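Frequently asked questions about the carry-on list

I'm Priya Doucet and I keep the Pengate packing pages. The questions below are the ones that come in most often, usually from people who have already bought something.

Do I need a face roller on a trip?

No. I have yet to see any proof that rolling two knobby heads along your jaw does more than your own hands would. It feels nice, I'll give it that. If you sleep better after using one, pack it, but count it as a treat and leave out something else. Mine stays home on anything under a week.

What about travel kits sold as a set?

I'm wary of them. Lalby sells a 23-piece pouch, and I could find a use for maybe six of the pieces. Buy what you run out of. Lay your own things out on a bed or a cloth first and see what is there before you order more. 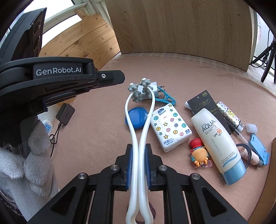
Roller massager, plug adapter, Vinda tissues and sunscreen, laid out on a cloth.

Is one plug adapter enough?

For one person, usually. Check the prongs against the country you are going to, and do it before you leave the house. "Universal" on a box has let me down twice. An adapter also doesn't change the voltage, whatever the seller hints at, so read the label on your hair dryer.

Can I carry a full-size sunscreen?

In a checked bag, yes. In a carry-on the size printed on the container is what matters, and a big bottle with a little left in it can still be taken from you. I don't trust "travel friendly" on the front of anything. Turn it over and read the number.

Are tissues worth the space?

Yes, and this is one of the few things I won't argue about. Take a pack you can reach without opening the main bag.

Does a plastic clip really have that many uses?

It keeps a snack bag shut and it holds hotel curtains together. I have read lists of more than 1000 uses and stopped at the one about phone stands.

Are small refill bottles a waste of money?

Mostly they leak. Diễm Bạch, who checks these pages for me, fills hers with water and leaves them upside down in the sink overnight – any that drip go in the trash. I do the same now. Leave a little air at the top, and don't believe a cap because it clicks.
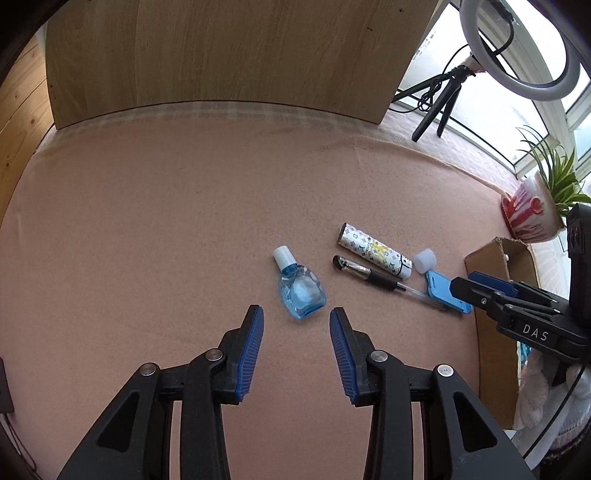 Label them too. Two clear liquids look the same at six in the morning, and one of them may be for contact lenses.

Can I bring a lighter?

Ask your airline. Rules differ by country, and a forum post is not a rule. If you don't smoke, I can't think why you would bother.

Which pen should I take?

Any cheap one that writes. Firell wants you to have a special one for landing cards. You don't need it.

Why don't you recommend brands?

People write in and ask me to, and now and then a company does. I don't take samples, and one suitcase is not much of a test. If I name a product, it is generally to complain.

How do I suggest a change?

Use the form and put 3322 in the subject line so it gets past the filter. I read the mail on Sunday.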